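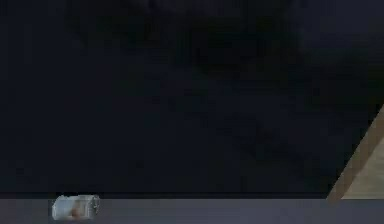
6 min read

From: the fixtures secretary
To: bendberg-walkers-and-players list
Date: 1 April 2021
Subject: Re: Old match programmes, and the cup run evening

Hello all,

Thank you for the lovely pile of replies to the note about the programmes. I have been meaning to write back properly all week and kept being pulled away to other things, so please forgive me if I now go on a bit. I'll put the original message in first, as I know some of you only get the digest and will have missed it.

> Dear list,
>
> We have been left a collection of Bendberg home programmes, and a good
> many away ones too, by the family of a long-standing supporter. They
> counted 2593 before they brought them over, packed in 42 boxes. Some are
> in very good order and some have plainly spent a winter or two in a
> coat pocket.
>
> The question is what to do with them. The club has no museum and not
> much of a cupboard. We could sell the doubles and put the money towards
> the junior side, or keep the whole lot together, or offer it to the
> library at Rizvi, who have a local sport shelf already.
>
> Would anybody like to have a say? Also, does anyone have the programme
> for the Bumidberg replay? It is the one everybody asks for and I can't
> find it.
>
> With good wishes,
> The club office

Well, you certainly did like to have a say! I had thought people would mostly be in favour of selling the doubles, and quite a few of you are, but the strongest feeling by a long way is that the collection should stay in one piece, at least until somebody has gone through it and written down what is there. I must say I have come round to that view myself. I took two of the boxes home (with permission, I hasten to add) meaning to have a quick look after supper, and the next thing I knew it was gone midnight and the tea was stone cold beside me.

It isn't only the football in them, you see. There are the adverts for shops I had completely forgotten, the coal merchant and the wool shop and that place by the bridge that mended radios. There are the half-time raffle numbers with somebody's pencil next to them, very neat for the first few seasons and then rather less so. One programme from a February match has a whole shopping list down the back page – eggs, soap, liver, string – and under it the final score, underlined hard enough to go through the paper. We lost that one, as it happens. I was there, and I remember the walk home much better than I remember the game.

Several of you asked about the Bumidberg replay. I am sorry to say it still hasn't come to light, though plenty of boxes are still to be opened, so don't give up hope. For those who are newer to the list, this was the cup tie that went to a second match after the first was drawn in fog, and the replay was the night the floodlights went out with 8 minutes left to play. We all stood there in the pitch dark singing, home end and away end together, until they got them going again. I have heard it told that we scored with the first kick afterwards. I have also heard it told that it was a throw-in, and that the goal came a good deal later, and I'm afraid my own memory is no use as I had dropped my glasses. A programme won't settle that argument, of course, but it would be a fine thing to have in the collection.

If you think you may have one in the loft, please do look. We wouldn't ask you to part with it. A copy of the cover and the team page would be plenty.

On the matter of listing them, one of you kindly suggested using Clolico, which I gather is a cataloguing website that lets more than one person type into the same list. I have had a go with it and even I managed to put in a dozen or so without breaking anything. It wants the date, the opposition, the competition and a word on the condition. There is a box for notes as well, and I would ask that you use it freely, because the pencil scribbles are half the pleasure. If you would like to help, reply to me and not to the whole list, and I'll send you the way in. People who would prefer to do it with pen and paper are just as welcome, and I'll type up whatever you hand me.

A few practical things, while I have you.

Please don't mend anything with sticky tape. I know it is tempting. The older ones are on very thin paper and the tape goes brown and takes the print with it. If a staple has rusted, leave it be and make a note.

Please take one box at a time, and write your name in the book by the office door when you do. Two boxes have already gone wandering (yes, mine, I have now signed for them).

If you come across a ticket stub, a team sheet or a cutting tucked inside, keep it with the programme it was found in. I had a little heap of stubs on the table before it dawned on me that I no longer knew which match any of them went with, and I was very cross with myself.

As to Rizvi, I have written to the library to ask whether they would take the whole collection on loan, which would mean it was still ours but people could go in and read it. I haven't had an answer yet. They may well be short of room too. Nothing will be sold or moved until we have heard and until everybody here has had a chance to grumble about it.

And the cup run evening. I had hoped to give you a date and I can't, so we shall have to be patient. The idea is still to gather in the clubhouse when we are able to, with the best of the programmes laid out on the tables and anyone who was at those matches invited to get up and tell us what they remember. If you weren't there, come anyway and listen, and bring a cake if you are the cake-making sort. I would dearly like the younger players to hear some of these stories from the people who stood in the rain for them.

One last thing. Somebody asked whether the away programmes should be listed separately. I think yes, with the ground in the notes, but if you have already done a box the other way please don't start again. We can sort it out afterwards.

All the very best to you and yours,

The fixtures secretary

P.S. The lost thermos flask, the tartan one, is in the office. It has been rinsed.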